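Textiles for Beginners, Week 6: How Clothes Keep You Warm
Notes to go with the evening class, Skutthorpe Adult Learning
Tutor: Rosângela Magalhães
Last updated 9 May 2022

Right, last week we did fibres and I promised I'd stop going on about wool. I lied a bit, because wool comes back this week, but only for a page or so. Bring your swatch cards, and if you still have my good scissors, please bring those too!

1. Still air

I'll say this several times tonight so you may as well write it down: cloth is a fairly poor insulator and air is a very good one, as long as the air stays put. A thick jumper is warm because of all the air caught between the hairs. Squash it flat and most of the warmth goes. This is why the elbows of an old cardigan feel cold long before they wear through, and why I don't like cardigans being packed under a heap of books for the summer (Jailson, I'm looking at you).

Moving air is another matter. Once wind gets in, it carries the warm air off and you have to heat a fresh lot with your own body. My mother knitted me a lovely open-stitch jumper one December and it was hopeless at the bus stop and boiling indoors. Put a thin cotton mac over the top and it was the warmest thing I owned. The mac did hardly any insulating, it just kept the wind out.

2. Fillings

Down is the soft under-feather of ducks and geese. It has no proper quill, and all those tiny strands push away from each other, so a small weight of it takes up a lot of room. You'll see "fill power" on labels, and that's a measure of how much space a given weight puffs up to. Higher means more puff for the weight. It does not tell you how much filling the maker put in, so a high number on a thin coat can still be a chilly coat. Ask for both.

Polyester wadding is heavier for the same warmth but it copes far better with damp, and it's usually easier to wash. Wadding comes by the metre with the weight in grams per square metre. The roll we use in class is 200, which is plenty for a body panel and a bit stiff for sleeves.

Wool wadding (told you) sits somewhere between the two. It's lovely to sew, it shrinks if you're careless, and moths adore it.

3. Why we stitch across

Loose filling is heavy enough to slide. Leave it in one big bag and by the end of the winter it's all sitting round your hips. Stitching the outer and the lining together makes channels, and the filling has to stay in its own channel. The price you pay is that every line of stitching squashes the layers, so you get a thin cold strip there.

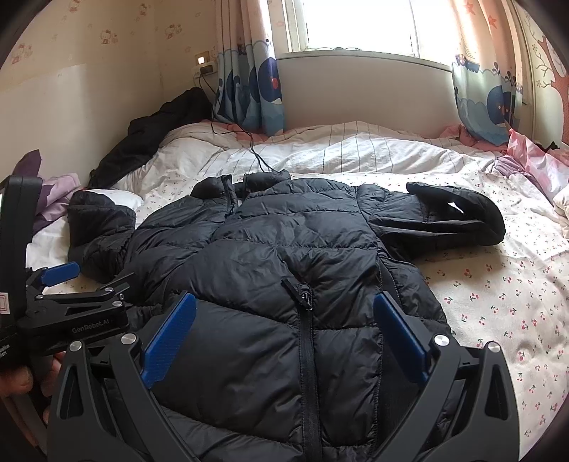 Are narrow channels warmer than wide ones?
Usually they're a little cooler, as there are more stitched lines for heat to get out through, but they hold the filling in place better.

The way round it is a box wall, where a strip of light fabric stands between outer and lining so the two never touch. Good sleeping bags are done like that. It's slow, fiddly work and I wouldn't start there. Reinaldo Portela tried it two terms ago on a full-length coat and was still unpicking at Easter, though I must say the left half was beautiful.

4. Washing

Read the label first, obviously. For down I use a small amount of the proper liquid soap, a gentle cycle and an extra rinse. It will come out looking like a drowned cat. Dry it low and slow, stopping to break up the lumps with your fingers, and keep going well after you think it's done, because damp down smells awful and can go mouldy. Skip the fabric softener.

Store anything puffy loosely, on a shelf or a wide hanger. Those vacuum bags are handy for a house move but I wouldn't leave a coat in one all summer.

For next week

Cut 2 squares of plain cotton, 15 cm each side, and a piece of wadding to match. We'll quilt them by hand and then by machine and compare. Gervásio Prado has kindly offered to bring the spare walking foot. Any questions, catch me at the tea urn.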